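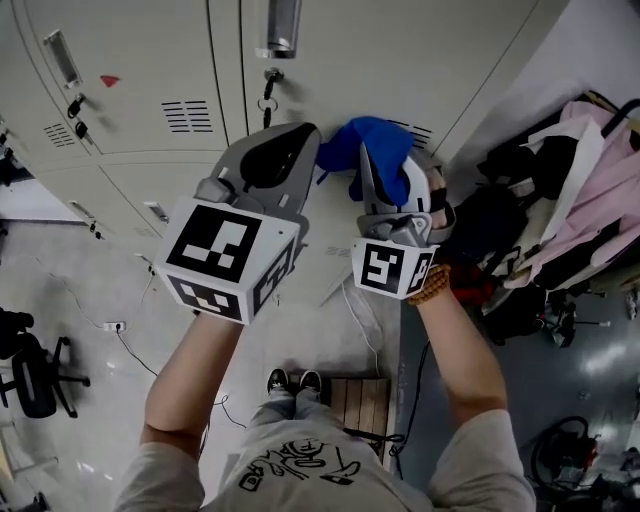 # Cycling to work and turning up fit to be seen

I've been riding from Bandgate into town since my old car failed its MOT, and the little computer on my handlebars now says 3,771 miles. I love it. I love it in May when the hedges smell of cow parsley, and I even love it in February (most of February). The riding part is easy to learn. The part people ask me about is everything around it: where your clothes go, what you do with your hair, how you stop a shirt looking like a used tea towel by nine o'clock.

So this page is mainly about that, with a bit about the route at the start.

## Before the first ride

Do the whole trip once on a day off. Take it slowly, stop whenever you like, and pay attention to the junctions. My first route followed the bus, straight up the main road, and I hated every inch of it. Ustyna Koval, who had been riding in for years, took me round the back of the allotments and along the canal. It adds four minutes and a very small hill, and I have never gone back to the main road.

Try the route in the other direction too. One-way streets, right turns and low evening sun can make the ride home feel like a completely different journey.

Then time yourself and add a quarter of an hour for locking up, cooling down and getting changed. Don't skip the cooling down! If you shower the second you get in, you'll carry on sweating into your clean clothes. Potter about, fill your water bottle, look at your messages, then wash.

## Sorting out your space at work

Ask what there is. Plenty of workplaces have a shower tucked away somewhere that's mostly used for storing mop buckets, and someone will happily clear it if you ask nicely. A locker is even better. Ours are the plain metal sort, and I'd choose one at chest height over a bottom one any day, having knelt in enough puddles.

What lives in mine all the time:

- work shoes (far too heavy to carry)
- a belt
- a spare pair of socks and a spare pair of pants
- a small towel on a hook
- deodorant, comb, hair ties
- a bag of safety pins, used twice, both times with enormous gratitude
- oat bars

Metal lockers can get stuffy. Wedge the door open for a few minutes while you're changing, and never shut wet kit inside overnight. If there's a radiator or a drying rail you can use, make friends with whoever else uses it and agree on a patch each.

## Carrying clothes without creases

There are two ways of doing this and I've been a keen follower of both.

**The weekly drop.** Once a week, go in by bus or get a lift, and take all your tops and trousers on hangers. Carry the dirty ones home the same day. Brilliant if you have hanging space. Less brilliant if you fancy the blue one and it's eight miles away.

**The daily roll.** This is what I do now:

1. Lay your trousers flat, one leg on top of the other.
2. Put your shirt face down on top, fully buttoned, with the sleeves folded in across the back.
3. Put a T-shirt or a thin jumper on top of that.
4. Roll the lot up from the trouser hems, firmly but without squashing it.
5. Slide the roll into a dry bag and squeeze out the air.
6. Pack it last, so nothing sits on it.

Unroll it as soon as you arrive and hang everything up while you cool down. If the shirt still has a crease, the steam from the shower will usually see it off.

Panniers beat a rucksack for this, hands down. I held out for ages with a rucksack and had a damp patch between my shoulders every single morning.

## If there's no shower

You can still do it! Ride in one set of clothes, change into another, and take it gently. I keep a flannel in a sandwich box and have a proper wash at the sink, starting with the face and neck. Merino tops are worth the money for this, and second-hand ones turn up quite often. For hair, a light cotton cap under the helmet soaks up a surprising amount, and a quick blast under the hand dryer does the rest.

## Rain

Mudguards first, before any fancy jacket. Then overshoes, then gloves. I carry a pair of dry socks for the ride home as well, and I'd put those above nearly everything else on this page for cheering a person up at half past five.

Stuff wet shoes with newspaper and change it at lunchtime. Hang your jacket by the loop with the zip undone and the sleeves pulled out straight.

## How often to ride

Start with one day a week, or two if you're raring to go. Pick days with no early meetings. After a month, have a look at what you carried and never used, and leave it at home. I was lugging a full-size bottle of shampoo about until well into my second summer.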